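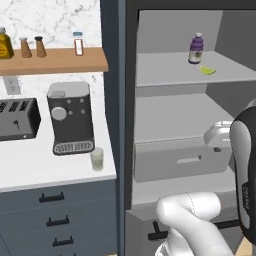
Can I add a shader pack to a world I've already started?
Your world stays exactly as you built it, and the pack only changes how light, water and shadows are drawn. Load it up and go enjoy that sunset!

Installing the Reltum shader pack

Before you start: close the game completely. You'll want 4 GB of memory set aside for it, or 6 GB if you also run the Davel high-detail textures (they look fantastic together).

1. Download the Reltum zip file. Don't unzip it!
2. Open your launcher and pick the profile that has your shader loader installed.
3. Click Open Game Folder and find the folder called shaderpacks. If it's missing, make one with that exact name, all lowercase.
4. Drop the zip file in.
5. Start the game, then go to Options, Video Settings, Shader Packs.
6. Choose Reltum from the list and click Apply. The screen may freeze for a few seconds while everything loads.
7. Open your world and head for the nearest lake – the reflections are gorgeous, especially right around dawn.

Note: Shadow quality starts at 2. Push it higher if your graphics card can take it, one step at a time.

Caution: Don't run two versions of the shader loader in the same profile. The game will crash on startup. Remove the older file from your mods folder first.

To turn the shaders off, go back to Shader Packs and choose None.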